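Showing a task by hand: common questions

Do I need to know programming?
No. You hold the gripper and do the task slowly, as you would teach a new colleague.

What is the square card for?
It helps our software to find the position of the gripper. Show it before you start.

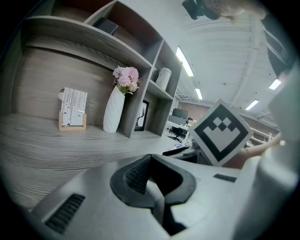
Keep it still for a moment, then put it away.

How many demonstrations are enough?
For a simple task, about 100. Rezaul Jayasinghe checks them at Derkgate.

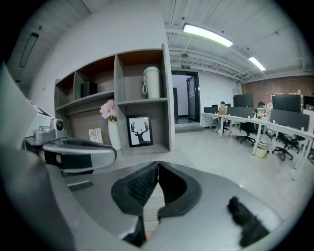 Recording in a normal office is fine. People may continue their work — a person at a laptop is no problem, and flowers on a shelf can stay.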